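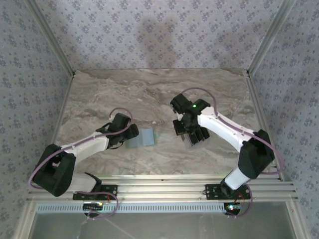

The two-arm cell at Trudanby, with both arms over the table and a light-blue square on the surface.

Category: Laboratories and Workshops > Staff Interviews
Last updated: Mon 25 May
14 shares | 3 comments

Khairul Khoo has been responsible for the two-arm cell at the Trudanby workshop since September, when it was moved from the ground floor to its present room. His duties cover the mechanical upkeep of both arms, the cabling, and the written record that accompanies the cell. He spoke to the staff bulletin about how the equipment is kept in working order.

The two arms share a single aluminium rail, and Mr Khoo regards the rail as the proper starting point for any inspection. "People look at the grippers first because those are the parts that move most," he said. "I look at the plates. If a mounting plate has shifted on the rail, every position we have taught that arm is wrong by the same amount, and you can spend a whole morning adjusting the wrong thing."

Each plate is checked against a scribed mark before the first run of the day. The bolts are tightened in a fixed order and the result is entered in the log, which at the time of our visit had reached entry 907. Mr Khoo asks that the entry be made even where no adjustment was required. A gap in the log, he explained, cannot be told apart from a check that was missed.

The cables receive the next share of attention. They follow the links of each arm from the wrist down past the large joint and hang in a loop below the rail. The length of that loop was settled by trial. "Too short and it pulls at the wrist when the arm reaches across. Too long and it swings, and sooner or later it rubs," Mr Khoo said. "We changed the left one twice before we were content with it. The right one was correct the first time, and I have no explanation for that."

A cable is replaced after 405 hours of running, whatever its condition. Efe Anozie, who maintains the control software, was at first unconvinced by this rule. "I thought it was wasteful," she said. "Then we had a fault that came and went for nine days. I went through my own code line by line. It was a conductor that had broken inside the sleeve, and it only opened when the elbow was nearly straight. I have not raised the matter again."

Ms Anozie's own routine begins with the small electronics boards under the mounting plates. She confirms that each one has started and is answering before any motion is permitted, and she then sends both arms to a rest position at reduced speed. The start-up procedure, known within the workshop as Teto, takes about 50 seconds. If one arm fails to report, the other is held where it is. "The arms can reach into the same space," she said. "I will not move one on the assumption that I know where the other is."

The work surface is a marble-patterned top, and the walls on three sides carry a floral paper. Neither is altered without notice to both members of staff. Test pieces are placed by hand and are returned to the numbered tray at the end of each session. Spare gripper fingers are kept in the cabinet in Room 106, together with the feeler gauges and the torque driver, and are signed out in the usual way.

Asked which repair had given the most difficulty, Mr Khoo named the replacement of a shoulder bearing in the right arm during the winter. The part was ordered from Pasichnyk and arrived promptly, but the old bearing had seized on its seat. "We had it in the Vekeo press for most of an afternoon. I should have warmed the housing first. It is in the instructions now."

The instructions, which run to 11 pages, are being revised by both members of staff. Ms Anozie has asked for a separate section on restarting after a power failure. Mr Khoo would like the drawings made larger, so that they can be read from the floor beside the rig with a driver in one hand.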